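## 4. What people did when the title wasn't there

So this is the part of the study I was most looking forward to writing up, and also the part that gave me the biggest headache. We wanted to know what happens in a home when someone sits down to watch a particular film and the streaming service says, sorry, not in your country. Do they give up? Do they pick something else from the row underneath? Do they go off and find another way in? Most of the work I'd read treats this as a yes-or-no thing (you either dodge the regional block or you don't), and our diaries looked a lot messier than that.

A quick reminder of the setup from Section 3. We had 23 households, all of them paying for at least one streaming service, and each kept a diary of every search that ended in a missing title. Aino Mäkelä ran the Finnish homes and Faraji Okoth ran the Kenyan ones, and I did the coding with Ulla Niskanen. Between them the households logged 1209 failed searches, way more than we'd planned for! Ulla and I had budgeted two weeks of coding and were still at it in March.

### 4.1 The first thirty seconds

The most common response, by a long way, was to search again. People retyped the title, tried it in another language, dropped the subtitle, or typed the name of an actor they half remembered. I do this myself, so I can't really be smug. One viewer in Faraji's group typed the same superhero title four times on a Thursday evening and wrote in her diary, "I thought maybe I was spelling it wrong." She wasn't. The film simply wasn't licensed where she lives, and the search page never said so. It showed her a row of other cartoons.

We started calling this the *blank answer*. The service knows the title exists, because it offers "titles related to" it, but it doesn't tell you that the film is out of reach or why. Gion Steiner, who read an early draft, thought the name was a bit dramatic. I've kept it anyway, since the households used similar words. "It just goes blank on me" shows up in several diaries, from people who have never met each other.

### 4.2 Giving up is slower than it looks

Here I had to change my mind about something. Going in, I assumed that giving up was quick: no film, shrug, watch something else. But a lot of entries that we first coded as "gave up" were followed by another search for the same title days later. Viewers kept a sort of mental shelf of things they couldn't get and checked it every so often, the way you might look in at a shop that never seems to have your size.
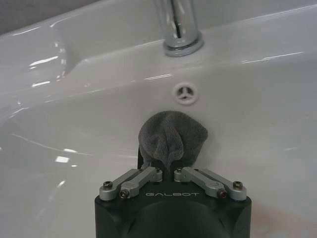
**Figure 4.** Gray towel in a gripper, white sink.

Once we noticed the shelf, we went back through all the diaries and recoded. Eight households had at least one title they returned to again and again over the whole diary period. In two of them it was the same children's film, and in both cases a parent did the searching while a child stood next to them asking if it was there yet. (Anyone with kids will recognize the tone of those entries.) The parents were also the ones most annoyed by the rows of substitutes, because a six-year-old who has asked for one particular film doesn't want a different one with similar colors on the cover.

### 4.3 Going around the block

Some households did switch regions, using either a paid tool or a browser add-on a friend had set up for them. I'll use the study names here: we call the paid tool Zurkora and the add-on Rakik throughout the paper. What surprised me was how little people liked doing it. They talked about it as a chore. Zurkora users complained that the picture dropped in quality and that their "continue watching" row vanished every time they changed country, so they'd switch over for one film and switch straight back. The Rakik users mostly didn't know what it did, only that you clicked the little icon until the film turned up.

Rafail Stergiou pointed out, quite fairly, that people may play down how much they use tools like these when they know researchers are reading. I agree, and I'd treat our counts for this group as a floor. Even so, the diaries are full of small gripes that I don't think anyone would bother to make up. One man wrote half a page about subtitles that came back in French after he'd switched home.

### 4.4 Asking another person

The route we hadn't planned for at all was asking somebody. There was no box for it on the diary form, so people wrote it in the margins: a cousin abroad, a coworker with a disc, the library. In Aino's group the library came up so often that she added a box for it halfway through, and that makes the two halves of her data hard to compare. We report them separately in Table 3.

I don't want to oversell this. The write-in answers are patchy, and a household that never mentioned a cousin may well have had one. Section 5 goes through the follow-up interviews, where we asked everyone about it directly.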